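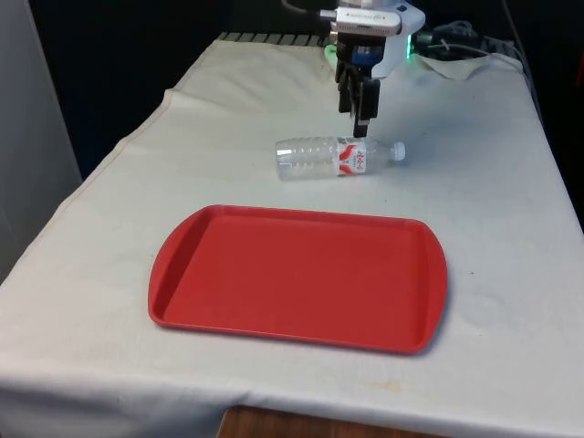 I have now read four articles telling me to stop paying for bottled water and start paying for a water filter subscription, and I'd like to know who checked the math.

The one that set me off was for the Hikell pitcher. The pitch goes like this: your tap water is full of things, our cartridge takes out nearly 100 percent of the things, a new cartridge shows up every 2 months and you never have to think about it again. I'm the kind of person who thinks about it again. Which things? The page has a long list, and a good half of it is stuff my town's yearly water report says isn't in my water to begin with. Removing something that was never there is easy. My colander could do it.

So I added it up. Pitcher, plus cartridges, plus the shipping they call "handling," came to $235 for the first year. I live alone and drink maybe 3 big glasses a day, along with too much coffee. For that money I could buy a fair amount of the fancy bottled stuff I'm supposed to feel bad about.
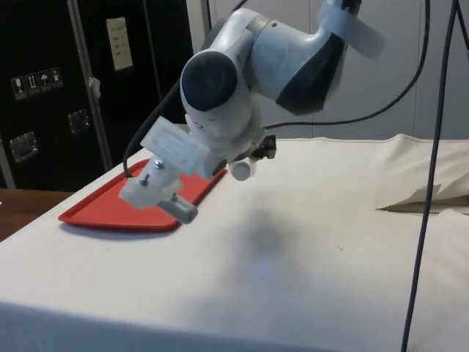

Then there's taste, where everybody gets very sure of themselves. My sister-in-law swears by her Wuden, the kind that screws onto the faucet, and says she can't drink from a plain tap anymore. Fine. I poured her two glasses at my place, one filtered and one not, both left in the fridge overnight. She picked the unfiltered one and then said the glass must have been different. It was the same glass, from the same box.

I'm not saying filters do nothing. If you have old pipes or a private well, get the water tested and buy whatever the test says you need. A test from a lab, please, and not the free strip that comes in the box with the Sturkero starter kit. Mine turned a color that wasn't on the chart, and the help line told me that meant I should order the larger size.

What bugs me is the reminder light. It blinks after two months whether you've run a bathtub's worth through it or gone away for all of August. Mine blinked the day I got home. It's a timer. I took the battery out and the water tastes the same as it did in July.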